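4. Recording examples at the donut table

This section explains how to record examples for the bagging task with the two-arm station. Read section 3 (Station start and homing) first. If the arms were moved by hand after the last homing, do the homing again before you continue.

One example is one full recording, from the ready position until the operator presses the end pedal. In this guide we call it an episode. The first training set for this task, collected in Metville, has 2,013 episodes. For a new site we ask for 538 more, recorded with your own table, your own light and your own people.

4.1 Before you begin

You need two persons: one operator at the leader handles and one helper at the table. For the bagging task there can also be guests on the far side of the table. Please inform them that the wrist cameras record everything in their view, including faces and telephone screens, and collect the signed consent sheet from each of them.

1. Cover the serving part of the table with white paper. The paper does not need to be perfectly flat. Small folds are good for the training, but a corner that stands up can catch a finger.
2. Put the donuts on the paper. Mix the glazes. If all donuts of one session have the same color, the model learns the color and not the shape.
3. Place the black trays on the table next to the paper. They may be with a bag or empty, according to the session card.
4. Put the paper bags where the session card tells you. Change the place of the bags after each group of 5 episodes.
5. Open the fingers of both grippers completely and check that the green pads are clean. Sugar on a pad changes the friction very much.

CAUTION: Do not clean the pads with alcohol. The surface becomes hard and the pads must be replaced. Use a cloth with plain water and let them dry.

4.2 Checking the camera view

6. On the recording computer, open Imai Recorder and choose Views.
7. Look at each wrist view separately. Both fingers of the near gripper must be visible, with the gap between them free.
8. Check that the paper and the trays are inside the view in the ready position. It is not necessary to see the complete table.
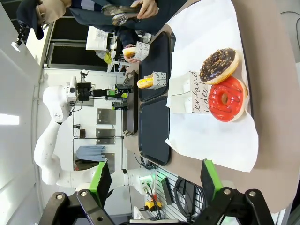
9. If the view looks turned on its side, leave it so. The wrist camera is mounted in this direction and the software does not rotate the picture before training. A station where someone "corrected" the rotation gave us 70 episodes which could not be used.
10. Lock the exposure with the button Hold Light. Do this again when the daylight at the window changes, but never in the middle of an episode.

Note: The other arm may be seen in the wrist view. The model must learn to work with it in sight, so please do not move it away or cover it.

4.3 Recording an episode

11. The helper arranges the table and says "clear". After this word the helper keeps the hands away from the area between the two grippers.
12. The operator brings the leader handles to the ready position and waits for the short tone.
13. Press the start pedal one time. The red dot in the Recorder window becomes solid.
14. Move to the first donut. Approach from above and slow down for the last part of the way.
15. Close the fingers only until the donut does not slip. On a soft donut, too much force breaks the glaze, and such an episode must be marked with "damage".
16. Put the donut in the bag or on the tray, as written on the session card. Open the fingers fully before you go back.
17. Return to the ready position and press the end pedal.
18. Give the episode a label: good, corrected, damage or stop.

Use the label "corrected" when the first grasp failed but you solved it in the same episode. These episodes are valuable – please do not delete them. Many new operators do, because they feel ashamed of the mistake. Takumi Hosoda, who prepared the first operator training at Grimdale, asks that at the beginning every operator keeps all episodes and lets the reviewer decide.

WARNING: If a hand comes near a moving finger, press the red stop button at once. Do not try to drive the arm away with the leader handle. After a stop, the episode gets the label "stop" and the arms must be homed again.

4.4 Episodes with people at the table

A part of the session cards has the mark P (people present). In these episodes the arms stay in the ready position, and persons at the table take or serve the donuts themselves, by hand or with tongs. We record them so that the system learns how the table changes when it is not the one who changes it.

19. Choose the mode Watch in the Recorder. The leader handles are now disconnected and the fingers remain open.
20. Ask the persons to act normally. Do not give them an order of donuts or a signal when to begin.
21. Press the start pedal before the first person reaches over the table.
22. Press the end pedal when all hands have left the paper.

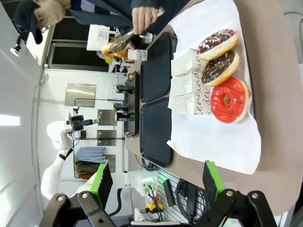
23. Label the episode with "watch" and write in the comment field which tools were used. One or two words are sufficient, for example "tongs" or "hands".
24. Before you return to the mode Drive, check that all persons have stepped back from the table.

CAUTION: In the mode Watch the motors still hold their position. Nobody may lean on the arms or pull the fingers.

4.5 After the session

25. Choose Close Session. The Recorder compares the wrist views with the joint data and shows a list of episodes with missing frames.
26. Delete only the episodes which have the gray mark. All others go to the reviewer, also when you think they are bad.
27. Write the operator and the helper in the session sheet with full names. Short names have caused confusion.
28. Throw away the donuts touched by the grippers. They are not for eating.
29. Roll the loose cables and keep them away from the path of the table legs.

If the upload does not begin after Close Session, see section 7.2. For questions about session cards, write to Inês Azevedo at the Wikham office. For replacement pads, contact Domingo Cisternas and give the serial number of the gripper, not of the arm.

Section 4 revised 11 December 2023. Step 9 and the label "corrected" are new in this version.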